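Sriwong Linen Apron, long model

Our long apron is made for people who stand at work all day: potters, bakers, florists, and also those who only cook on Sunday but cook a lot. The cloth is heavy linen, washed one time before cutting, so it will shrink very little at home. We sew it in our workshop in Gernthorpe, in small batches, and every piece is checked by Ratree Somboon before it is folded.

The straps cross at the back and are not tied at the neck. Many customers write to us that their neck became tired with the old model, and this was the reason for the change. You put it over the head like a pullover. The first days it feels stiff in the shoulders. After some 10 washes it becomes soft and follows the body. 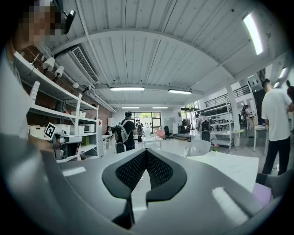 There are two front pockets and one narrow pocket on the chest for a pencil or a thermometer. The front pockets are 16 cm deep, and the corners are sewn double, as this is the place where an apron usually tears first.

Colours: oat, dark blue, brick. The brick colour may give a little dye in the first wash, so please wash it alone.

Material: 100% linen
Sizes: small/medium and large/extra large
Washing: 40 degrees, no bleach, iron while damp
Not suitable for the tumble dryer

If you are between two sizes, we advise the bigger one. The short model, named Grasness, has the same pockets but ends above the knee.

Orders are sent from Gernthorpe by post. You can also collect at our shop in Skaltisham, but please write first, for we do not keep all colours there. The large size in oat is sold out at the moment and will come back in June.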